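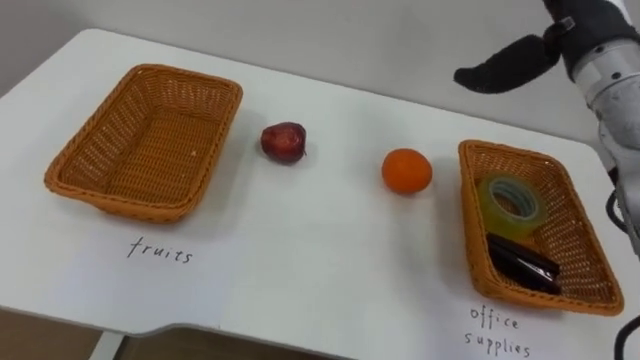 4 min read

The Orange

So the night Jutau stopped, I was eating soup out of a mug and I wasn't looking at the table at all, and I want that on the record because Eskil Brekke has been telling people I was "supervising." I was in the chair. The chair is four steps from the big red stop button. That's about all you can say for my supervision.

The job was sorting. Fruit goes in the basket marked fruits, everything else goes in the one marked office supplies, and when the table is clear you tip it all out and start again. Brosier was paying us by the run, and they wanted 3,000 clean ones before they'd talk about the real contract. We were at nearly 900. I had written the labels on the tabletop myself, in marker, and Eskil had already complained about my handwriting (he said the robot could read it fine but he couldn't).

Tape, in. Stapler, in. It did those the way it always did, with that small polite pause before it let go, like somebody setting down a baby. Then the arm came back out over the table and hung there, next to the orange, and I heard the fan in the shoulder spin up and I thought, okay, here we go, fruit. I had a spoonful of soup. I had another one.

When I looked up it hadn't moved.

Now, a stuck arm makes a certain noise. It's a kind of whine, and you feel it in your back teeth. There wasn't any whine. The screen said READY. The little counter said run 900, zero faults, and the clock next to it was ticking along happily, and the arm just stayed where it was with its finger pointing left, at the fruit and the empty basket past it.

I said, "Jutau?" out loud, to a machine with no microphone.

Here's where I did the stupid thing. You're supposed to hit the stop before you go near the table. It's rule 2 on the sheet by the door, right after closed shoes, and I've read that sheet to visitors so many times I could sing it. But READY looks so friendly! And if you hit the stop you lose the run, and then you have to do the whole warm-up again, nineteen minutes of it waving at the wall, and it was late and I wanted my nine hundredth. So I put the mug down and walked over and reached in to nudge the orange. Just an inch. I figured it couldn't see it right.

The arm went.

It didn't go slow, either. It went the way it goes in the Nurnen videos, the ones they show buyers, where it's all sped up, only this wasn't sped up. The finger came across over the back of my hand close enough that I felt the air move, caught the cuff of my sweater, and pulled. I sat down on the floor, hard, with one arm up over my head like a kid who knows the answer. The orange rolled off the edge and hit me in the knee.

And then it stopped again. READY, said the screen.

I got out of the sweater. That took some doing, one-handed, under a table, and I said a number of things my mother would not have enjoyed. Then I crawled over and hit the button, and the arm sagged a little on its brakes, with my sleeve hanging off it, and the fan wound down, and I could hear the soup cooling. Well, I could hear the refrigerator. It felt like the soup.

Eskil came in at six with the logs already open on his laptop. He'd been up half the night with them. The hand sensor had dropped out right after the stapler, he said, and the arm was waiting for it to say something, anything, and every command we'd sent in the meantime had lined up behind it in a queue. The sensor woke up when I leaned on the table. Everything in the queue went at once. The screen only reported whether the computer was ready, and the computer was fine.

"Obradović wrote that queue," I said.

"I signed off on it," Eskil said, and he shut the laptop and looked at the sweater for a while. It was still up there. I hadn't wanted to go near it.

We called Brosier together. I told them about rule 2, all of it, and about the soup, and there was a long quiet on the line and then a woman asked me if my hand was okay. I hadn't expected that. I looked at it before I answered, front and back, as if it might have changed.

Then Eskil unplugged the arm at the wall and held the cord up so I could see both ends of it, and I went and got my sweater.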